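The Telephone Test

By the summer Heidrun Moser turned up at Gurnum with two pairs of grippers in her luggage, Janaka Saha had already made up his mind about which pair he would like, and he was the sort of man who felt a little guilty about it.
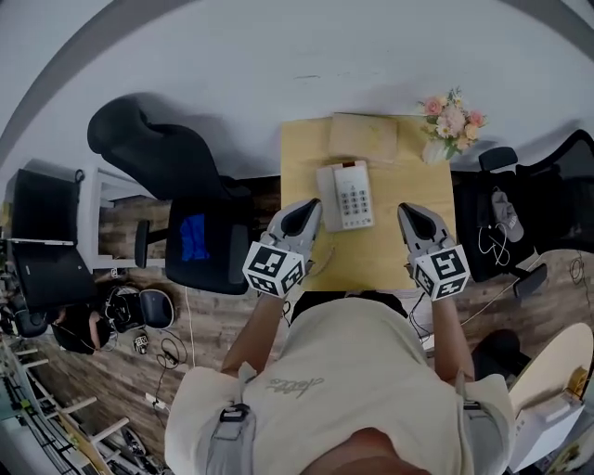 He had liked the Mayrhofers from the catalog. They were sturdy and plain, and they closed with a firm little squeeze that reminded him of his grandfather shaking hands at weddings. The Prullettis were lighter and cost more, and the sales letter that came with them had used the word "effortless" so often that Greer Gunn had read it aloud over lunch in a perfume-advertisement voice, and they had all been unfair to the Prullettis from then on.

"Same tasks, same table, both pairs," said Heidrun, who had driven a long way and wanted her supper. "Lift the handset, hold it, put it back in the cradle. Then we do the flowers. Then you may have opinions."

So Janaka put on the harness, and Sanaa Berrada sat down with the log, and they began.

Now, a telephone is a friendlier object than people remember. Janaka had grown up with one in the hallway, and his mother used to stand beside it with the cord wound around her wrist, talking to her sisters until the rice caught. He had not lifted a handset in years, and he had certainly never lifted one with somebody else's fingers, and what surprised him was how much he wanted to be gentle with it. With the first pair he was too gentle, and it slid out and landed on the keypad with a clack that made Sanaa look up.

"Was that a drop or a dial?" she asked.

"A drop."

"I'll put drop."

They went on like that through the afternoon, changing pairs when Heidrun said to change, and stopping whenever Pantelis Koutsoukos came in from the next room to complain that Pindex had lost track of the left hand again. Pindex was his program, and he spoke of it the way other men speak of a nephew with promise. It had to know where both hands were at every moment, and when it did not, he would stand behind Janaka and ask him, very politely, to hold his elbow a bit higher, please, and to stop leaning over the work like a man reading somebody else's mail.

By evening Janaka's shoulders ached under the straps. He had stopped thinking about his grandfather's handshake. Somewhere past the hundredth lift his hands had gone quiet, and he noticed that he was humming, and that the handset was going up and coming down again without any discussion.

"Which ones are these?" he asked.

"You know I'm not telling you until the end," said Heidrun, although the name was printed on the case at her feet and he only had to turn his head. He did not turn it. He was rather proud of that later.

They finished on the second day, with 757 lifts in the log and 218 of them marked good by Sanaa, who was strict – a handset had to settle into its cradle without a nudge, and she had refused him a great many that he would have given himself. Pantelis added up the two columns and then added them up again. The Prullettis were ahead by 21.

"Well," said Greer, a bit pink. "I suppose I owe somebody a letter."

Janaka took off the harness and sat rubbing the back of his neck. He thought he ought to feel disappointed on behalf of the Mayrhofers, and he did, for a minute or so. Then he asked Heidrun if she could leave both pairs until Friday's van had been and gone, or the one after that, if she liked. He hadn't tried the flowers properly yet, and Sanaa had been very hard on him about the flowers.

Heidrun looked at the cases, and at the long road outside, and asked whether there was any supper.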